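Notes from the Porch: Painting the Front Door

May 29, 2025

Hello again, neighbors! I promised last month that I'd finally write about the front door, and since three of you stopped me at the hardware store to ask, I guess I can't put it off any longer. Our house sat for years with a door the color of weak coffee. I didn't hate it, I just never noticed it, and neither did anybody delivering a package (they always went to the side).

So we painted it. Deep teal, two coats, and I am so happy with it that I keep finding excuses to go out and come back in again.

Picking the color

I started with 7 paint chips taped to the door and lived with them for a week. Look at them in the morning, look at them with the porch light on, look at them from across the street. The one I loved at the store (a mustardy gold) went a nasty green next to our brick. Amber Martens, who has the yellow cottage on the corner, told me to hold the chip against the roof as well as the walls, and that ruled out two more. If you're stuck, buy a sample pot and paint a big square of cardboard. You can carry it around the yard and feel silly, but it works! 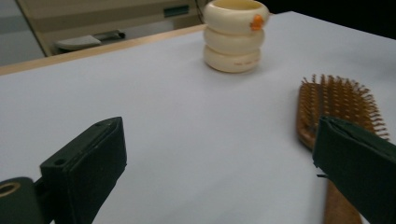 Getting the door ready

I know, I know. Everybody wants to skip this part. Take off the knocker, the house numbers and the handle if you can manage it — taping around a handle takes longer than removing it, and mine still ended up with a teal freckle. Wash the door with dish soap and warm water, rinse it, let it dry all the way, then go over it lightly with fine sandpaper. Wipe the dust off with a damp cloth. If your door is old enough that there might be lead paint under there, get it tested before you sand anything, please.

Then primer. I used an exterior bonding primer and let it sit overnight with the storm door propped open and the dog shut in the kitchen, complaining.

Pick a mild, dry day for the color coats. Paint the panels first, then the crosspieces, then the long sides, and use a small foam roller on the flat parts. I started early so the door could close by bedtime. It stuck to the weatherstripping a little anyway, so next time I'd start even earlier.

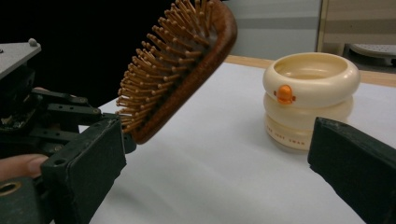 What I spent

The whole job came to $189, and a good chunk of that was the new house numbers, which I absolutely did not need. Balakrishnan Mudaliar got a quote of $500 to have his done, sidelights included, and he's very pleased with it, so don't feel you have to do this yourself if ladders and tape make you cranky.

I also moved the two big planters closer to the steps and swapped the tired mat for a plain striped one. The porch looks wider now, somehow. I still want to do something about the mailbox, but I'm waiting until August when my sister visits, mainly because she owns the good drill.

If you've painted yours lately, send me the color name and I'll put a list in the next newsletter. Padmavathi Rao has already sent in hers, a soft plum, and now I'm wondering about the back door.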